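Help us teach a robot arm to take out the trash (the small stuff, anyway)

Posted 11/09/2024 by Kinga Fodor, Trillo project

Hi! I'm Kinga, and I'm looking for people to come in and spend an afternoon handing garbage to a robot. Clean garbage, I promise. We rinse everything.

Some background first. My part of Trillo is about how an arm learns to grab things that won't hold their shape. Boxes and cans are pretty well covered at this point, and my labmates Lajos Szűcs and Tien-fu Huang have a nice set of results on those from last year. Wrappers and bags are a whole other headache. They fold, they slide, they look different every single time you drop them, and clear plastic is the worst of the bunch because the depth camera looks straight through half of it.

So we've been trying a method we call Fillbridge. You show the arm a pick by guiding it yourself, and then you do the same pick again with the item dropped in a fresh heap. The model learns to fill in what changed between the two tries. In August we ran it on 1,017 paired tries, all of them done by four of us in the lab, and it beat our old one-try training by a margin that made me run the numbers again before I told anyone. It's a good result and I'm proud of it! But those are four people who have been doing this for way too long. We all pinch a bag in the same spot, and I think the model has picked up our habits along with everything else. 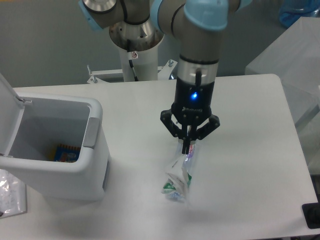
The arm with a crumpled clear bag in its fingertips, next to our tabletop bin.

This is where you come in. I need 12 people who have never driven a robot arm. If you've never touched one and are a little nervous about it, perfect, you're who I want. You'll get a short walkthrough from me or Norbert Oláh, a few practice picks that don't count, and then you'll work through a tray of wrappers and bags, guiding the gripper to each one and over to the bin. After that we shake up the heap and you do it again. You pick where to grab. Please don't ask us where the "right" spot is, we won't tell you (and we'll try very hard not to make faces).

A session runs 95 minutes with a break in the middle. There's coffee, and there are snacks, and yes, the snack wrappers do tend to end up in the study.

You can sign up if you're 18 or older, can stand or sit at a table for a while, and are comfortable moving a joystick with either hand. Glasses are fine. Left-handed people, please write to me, we have exactly zero of you so far. If you work with robots for a living or took our lab course, this one isn't for you, sorry.

We record the arm's movements and the camera views of the table. Your name stays out of the data, and you get a number instead. You can stop any time you feel like it and you'll still be paid for the full session. Payment is by gift card, handed to you at the end. Erzsébet Kocsis handles the consent forms and she's happy to send you a copy ahead of time if you like to read things slowly, like I do.

We're on the second floor of the Meireles building, the door past the elevators with the Trillo sign on it. There's a bike rack out front and parking in back. Afternoon slots are the easiest for us, but if you can only do mornings, say so and we'll work something out.

To sign up, email me with "Fillbridge study" in the subject line, tell me which afternoons are good for you, and mention whether you're left- or right-handed. I answer pretty fast, except when I'm in a session. If the slots are already full I'll put you on the list for the next round, where we move on to produce bags and those awful crinkly bread sleeves.

Kinga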